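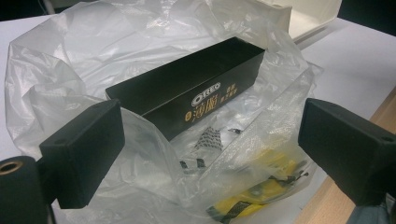
On 7/18/19, Jelle Van Hecke wrote:

Hello all, I have a question about the Bosport parcels before we do the next round. Mine came yesterday and the contents were fine, but everything was in one big clear bag with the top folded over, cookies and crackers and candy all together. By the time I had picked it apart on the kitchen table, two of the flat boxes had dented corners. Would it not be better to drop the bag and put things straight in the carton? Or give each kind its own bag? I weighed the whole parcel before opening it and it was 2365 grams, so there was a lot in there pushing on a lot of other things. Also I can't read most of the packages and would like to know what I am eating. Could we have a list in the box? Jelle

(end of Jelle's message)

Hi Jelle, and everyone else on the snack swap list,

I pack the Bosport end, so this one is for me to answer.

First, the bag. It stays. We tried a round with no bag in May and one bag of rice crackers split at the seam. There were crumbs in every corner of the carton, and the paper labels on some of the other things were greasy. With the bag, if something opens, the mess is at least in one place and you can lift it out.

I agree about one bag for everything, though. That was me being short of time. From the next round I will use two bags per parcel. Boxes go in one, and soft packs go in the other. The soft bag goes on top.

On dented corners: the thin boxes are the worst for this. A long cookie box is stiff along its length but the ends give if something heavy is set on them. The black Oreo box is a good example of the shape I mean. It wants to lie flat, with the long side against the wall of the carton and nothing standing on end next to it. If you are sending one of these, please don't put it in diagonally to make it fit. Get a longer carton. Van der Linden has them in the back by the tape and will sell you a single one if you ask.

Second, reading the packages. A list in the box is a fair request and I will start doing it. It will be a half sheet with the name in the original and a plain English name next to it. For the Chinese ones I can do the big characters on the front myself. 薄脆 on the Oreo box is thin and crisp, more or less, so those are the thin cookies. The small print takes me much longer. If somebody on the list reads Chinese comfortably and would look over my sheet before I copy it, please write to me off list.

If you have an allergy, do not go by my sheet. Have somebody who reads the language go through the ingredients on the package itself, or pass the item on to someone else in your group. I would like that to be a rule for the whole swap and not just for parcels from here.

Third, how I plan to sort from now on, so that you can tell me now if you see a problem with it.

Everything that comes in for a parcel gets tipped out of whatever it came in onto a clear table. I spread the plastic bag out flat first and work on top of it. Loose crumbs and bits of wrapper then end up on the plastic and can be shaken into the trash. The table stays clean and I'm not wiping it between parcels.

Then each thing goes over into a shallow tray, one at a time. I check seams and corners as I move it. Anything with a hole stays on the plastic. I only pack from the tray. 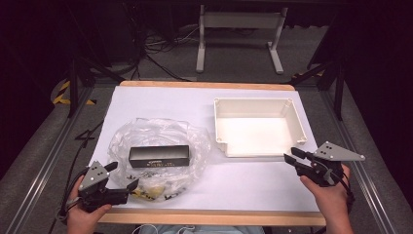

The tray should have sides, but low ones. I used a deep storage tub before and it was a nuisance, because things stacked up in it and I was back to digging. A tray you can see across in one look is easier, and if it gets full, that's a good sign the parcel is getting full too. Mine holds a bit more than one parcel's worth of soft packs.

Start with the boxes. They set the layout of the carton. Candy in small wrappers goes last and can fill the gaps.

Fourth, weight. The parcel Jelle got was too heavy, no argument. The one I sent to the Kurnetel group in the same round was 1494 grams and it traveled without any damage that I've heard of. I would like to keep them all near that. For anybody putting in a share, please keep your share to about 700 grams including wrapping. If you have more than that, hold it for the next round or check the dates and eat it.

A few smaller things that came up in other mails and that I haven't answered:

Chocolate in summer. I'd leave it out until it cools off. Filled cookies have been all right so far. Coated ones have not.

Opened multipacks. Please don't split them. The single pieces inside often have no date printed on them, and then I can't tell what is what.

Reusing cartons. Yes, as long as the bottom flaps are sound. Tape over the old address completely. One of the Vastell parcels went back to its previous sender and took three weeks to turn up again.

Clear bags. Please send them back with your next share if they are whole. A crumpled one is fine, I just flatten it out by hand.

Jelle, if you still have the dented boxes, tell me whether the cookies inside were broken or if it was only the cardboard. If it's only the cardboard I'm less worried and will leave the padding as it is.

The next round closes when I have shares from all three groups. So far I have Kurnetel's and nothing from Vastell.

Regards from Bosport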